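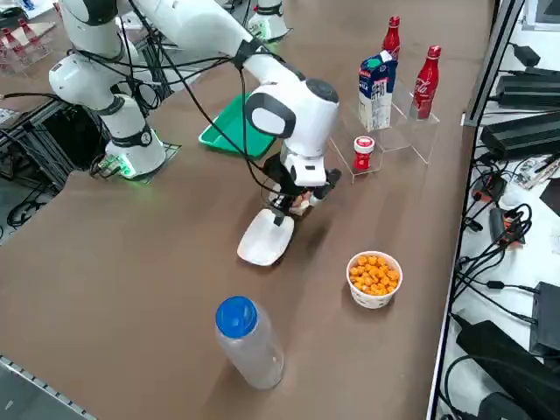
**Scoop task: does 2 vs 8 matter or am I kidding myself**

**plikirness_bench**
ok so numbers from the Ullero runs. Same policy, same 400 demos, only thing changed is how many action steps we execute before replanning. 2 steps: scoop into the bowl is jerky but it lands. 8 steps: smooth as you like, then drives the edge of the scoop into the rim and carries on as if nothing happened. Cheese puffs everywhere.

Want to write it up as "short horizon better for contact". Shout if thats daft.

**dursun**
Bit daft. Were both sets run with the same layout? If the bottle and the bowl moved between sets you've measured clutter, not horizon.

**plikirness_bench**
bowl fixed, marked with tape. Bottle and the display stand shuffled per trial from a list, same list for both.

**rallow_k**
the scoop is white, the bowl is white, the gripper is black and white. I'd bet money the vision side is losing the scoop edge when it goes over the bowl. Replanning often just hides it because you get more goes at being right. Try a coloured bowl before you say anything about contact.

> more goes at being right

**plikirness_bench**
that is sort of the point of replanning though??

**rallow_k**
Sure, but then the claim is "replanning covers for poor perception". Different paper.

**dursun**
Agree with rallow on the bowl, don't agree on the rest. We saw the same thing in February with a blue bowl and a steel spoon. Long horizon went straight through the rim there too. Smaller set, mind.

**tin_lid**
what's the second arm doing in all this? if it's in the policy's action space and just sitting there, you're paying for those outputs in the loss. We masked ours and the jerkiness at 2 steps nearly went away

**plikirness_bench**
not masked. It moves the tray in the other task so it's in there. hadn't thought of that, will check the loss weights tonight

**dursun**
Please don't change the mask and the bowl at once.

**plikirness_bench**
yes yes. Bowl first, mask second

**tin_lid**
I'd do it the other way round, mask is one line and you can rerun on the demos you've got. New bowl means the old demos are off distribution, so if it fails you learn nothing

**rallow_k**
Fair. Hadn't thought about the demos.

**plikirness_bench**
ok mask first. Edit 2024-11-13: retraining now, seed 1399, everything else left alone. Will post failure clips for both horizons incl. the ugly ones. Still think it's contact

**dursun**
Post the wrist force traces as well if you log them. If it is contact it'll show up there before the rim hit looks like anything on video.

**plikirness_bench**
logged, just not synced properly. give me a day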